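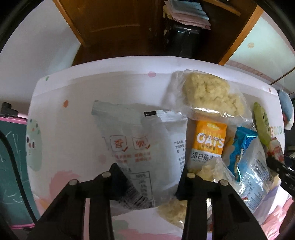 *The snack box, current state*

**plukmont_pantry** wrote:

How do you all keep a mixed snack box from turning into a pile? Ours is a white one with pastel dots and a mint-green cartoon creature on the side. It holds plenty, but everything goes in at whatever angle fits. The oat bars end up under the foil packets and get crushed. I can get another box if two would work better, but shelf space is tight.

**Trusix16** wrote:

Stand everything up on its short edge, like files. You already have the orange and white OATS box upright, so start from that and work across. Tall things at the back, small packets in front.

**drawerliner** wrote:

Filing works for boxes. It doesn't work for soft bags – they slump as soon as you take one out. I tried it for a month and went back to laying them flat.

**Trusix16** wrote:

They only slump if the box is half empty. Put a divider in. Cut one from a cereal box, fold the ends back, done.

**plukmont_pantry** wrote:

Cardboard I have. Would you split it by type or by who eats what?

**seven_shelves** wrote:

By type. We did it by person and the kids traded everything inside of 7 days, so the labels meant nothing.

Also, the oat clusters in clear wrappers are always going to crumble if they share a space with bigger bags. Give them a lid. I use an old Oosthuizen cookie tin and set it on top of the box.

**drawerliner** wrote:

Agree on the tin. I'd take the OATS carton out too. A carton can stand on the shelf by itself and it's using up room the packets could have.

**Trusix16** wrote:

Disagree. The carton is holding the others up. Take it out and the blue packet and the lime-green one fall over.

**mod_ivstead** wrote:

Moved this from General to Kitchen Storage. Carry on.

**seven_shelves** wrote:

One more thing – what's the white bag with 香脆 on it? I know that's "crispy" but I can't tell what the food is.

**plukmont_pantry** wrote:

Rice crackers. They go fast, so I keep them near the front.

I'll try one divider across the middle, crackers and foil packets on one side, oat things on the other. Carton stays for now. If the bars still break I'll look for a tin.

**drawerliner** wrote:

Put the tin first and the divider second. But it's your shelf.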